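The Six Hundredth

By the time Nnamdi Danladi got the coffee open it was four in the afternoon and we had 553 good ones. We needed 600. You can do that sum yourself, and I did it, out loud, several times, because I was so happy about it.

"Forty-seven," I said.

"I know," said Nnamdi.

"Forty-seven more and we can start the training run tonight!"

"I know. You've said."

I should explain that I had only been at Likside since May, and before that I'd spent four years checking invoices for a tile company in Tasville. I had no idea there was a job where you held a pair of handles and a big arm across the room did what your hands did. The first morning I picked up a ball with it I yelled. Nnamdi, who had picked up a great many balls, very kindly yelled too.

The project was called Mavromatis, after the street the first office was on, and the idea was simple enough that I could tell it to my mother. You show the arm a bin of odds and ends. You pick something up, over and over, from every angle you can think of, and the computer saves what the arm saw and what you did. Do enough of them and it starts to work out the picking for itself. We'd done 200 with blocks, and 200 with kitchen things, and now we were on the last 200, which was toys and whatever else we had in the drawer.

I loved the toys. Blocks are polite. They sit where you put them and they have nice flat sides. A ball doesn't care about you at all, and the shovel was worse, because it had a curved handle and a wide scoop and no place on it that was obviously the place to grab. I spent my lunch thinking about that shovel. I drew it on a napkin.

"Handle," Nnamdi said, looking at the napkin.

"But what if the handle's against the wall?"

"Then the edge of the scoop."

"And what if I want to do it both ways?"

He thought about it. "Then do it both ways. It ought to see both ways."

So I set the bin up fresh, cup upside down at the back, balls to the left, shovel on a slant across the front, and went back to my handles.

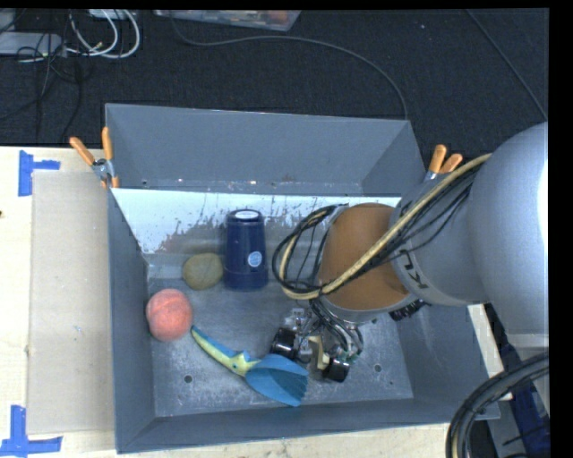 Coming in low over the shovel, with the cup and both balls still to go.

I took it by the scoop, lost it, took it by the scoop again and got it an inch up before it swung around and clanged on the metal. That one we threw out. The next one we kept. The next one after that was so smooth that I turned around to see if Nnamdi had been watching, and he had, and he held his cup up in the air.

Somewhere past 570 I got the hang of the balls too. You have to come down on them as if you've got all day. If you hurry, they squirt off to the wall and you end up chasing them around like a chicken. I'd been hurrying for weeks! I slowed down and they just stayed put and let themselves be lifted, the pink one and then the olive one, and I kept saying "oh" in a stupid voice.

"It's going to learn that from you," said Nnamdi.

"Learn what?"

"The waiting. You stop for a second before you close. You never used to. It'll pick that up."

I hadn't thought about it that way. I'd thought of us as filling a bucket, one scoop at a time, and when it was full somebody clever at Trasby would take it away and do the real work. But he pulled up some of my old ones from May and played them next to the new ones, and there I was, or there the arm was, jabbing at things. And then there I was this afternoon, with that little pause.

"Should we throw out the old ones?" I asked.

"No. They worked. Some days you jab."

We changed places at 590 so he could rest his eyes and then changed back at 595, since he said the last few ought to be mine. I did the cup, which has a sticker on its side that I'd come to use as a target. I did the olive ball. I did the cup again with everything moved around. It was past seven and the parking lot lights were on, and my shoulders felt like somebody else's.

For the six hundredth I picked the shovel, by the handle. I came down, and waited, and closed, and up it went with the scoop hanging down and turning a little.

Nnamdi pressed the key to save it. The number on the screen changed.

"Can I do one more?" I said.

He was already putting the ball back in the bin.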